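I'd been using the free version of Zokex for almost a year before it occurred to me to call the people who make it. So one afternoon in December I got on a call with the product lead at Muvham, coffee in hand, and asked the thing I'd been wanting to ask all along: why kitchens?

"Because kitchens are where robots get embarrassed," she told me, laughing. "A warehouse bin is polite. A countertop has an egg on it."

If you haven't tried it, Zokex is a simulator for arm and gripper work, sold with ready-made rooms and a big library of household stuff. The paid pack, called Kneath, has 1,242 objects in it, and you can scatter them however you like. I asked how much of that is really different and how much is the same mug in a new color (I've been burned before!).

"Fair question," she said. "We threw out 700 models last year for being too similar. The ones we kept, we kept for their shapes. Bottles, boxes, rolls, cards, things that are annoying to pick up."

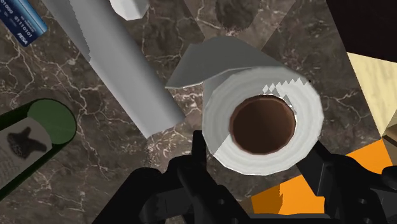
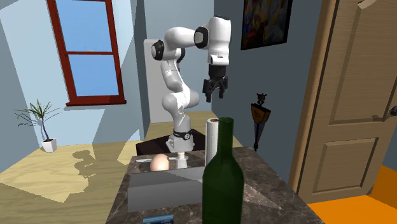 Marble counter in both, first close in at the gripper and then from across the counter.

I moved on to price, since that's what my inbox always wants to know. A single seat is free for hobby use, and Kneath costs $2,000 a year for a team of up to 4. That made me wince a little, and I said so. She didn't argue. "It's a lot if you only want to play. If you're renting lab time, it pays for itself pretty quickly, but I'd tell anyone to run the free one for a month first."

What about the lighting? My own complaint is that sunlit rooms slow my old desktop to a crawl. She admitted they hear that plenty, and said there's a simpler lighting mode coming through Firkard, their add-on for smaller machines. I asked for a date and got a very long "hmm."

We ended up talking about paper towels for ten minutes. She has strong feelings about them. "Anything with a loose sheet hanging off it, people either love us or write in angry," she said. I've written in angry, for the record, and they did answer me the same night.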